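The Case Against the Clear Bin

Storage advice used to come from a relative with strong views. Now it comes from people who would like to sell you a shelf. The pitch hardly varies: buy white shelving, fill it with see-through bins, and your workroom will more or less run itself. I have been hearing this since April, when I agreed to spend the better part of a year looking at how small shops and shared workspaces put their things away. I came to it doubtful and I'm leaving only slightly less so.

Start with money. A single tall unit from Esier runs 371 dollars before you have bought one thing to put on it. The Kadon version costs 400 and comes with feet that adjust, a feature you will be glad of on an old floor. A full wall, with bins, can get to up to 3,000. For that you could hire somebody to throw out half of what you own, and I suspect many rooms would be better for it.

The brick buildings on the Godinho side of town are full of rooms that have bought in. They have the same bones, more or less: corrugated ceiling, long beams, fluorescent tubes, exposed ducts, an air conditioner up on the wall with its pipes running along the top of the brick. Against the brick goes the white metal shelving.
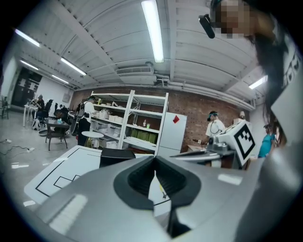 White boxes go up top, clear bins in the middle, something green in a row down low. It does look good. Red brick flatters almost anything white, and I think a fair amount of this industry rests on that. My question to every shop was the same: what's in the white boxes? At one place I got three answers from three people, and when we lifted the lid a fourth thing was in there.

Clear bins are supposed to fix this, and they do fix it for large things. You can see a hammer through plastic. You can't tell one bag of screws from another, and after a few months of sliding in and out the sides get scratched enough that you are back to guessing. A strip of masking tape and a marker would do the job for pennies. The Mostemier catalog, to be fair, sells label holders. It sells them in packs of ten at a price I won't repeat.

Then there's height. People load the top shelf first, because it's empty and they feel tidy doing it, and then they need a step stool for the thing they use every morning. Rooms with high ceilings make this worse. 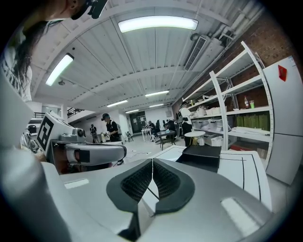
All that air overhead looks like wasted space to anyone who has just paid rent on it, and the temptation is to build up. I'd resist. Light is the first thing you lose. Ceiling tubes do a decent job of an open floor and a poor one of the shelf underneath another shelf, and I have watched grown adults use their phones as flashlights in rooms lit like a supermarket.

So what did work? Open low shelves, mostly. Color, if everybody in the room knows what the color means — green for one kind of part and nothing else, ever. One shop had spent 2,000 dollars on a matching wall and kept its daily tools in a cardboard carton by the door. The carton was the best-organized thing in the building. Everyone knew what was in it and everyone put things back.

I did buy one unit for my own back room, the Esier, secondhand. It wobbles a little. The bottom two shelves are full and the top one has a box on it that I keep meaning to open.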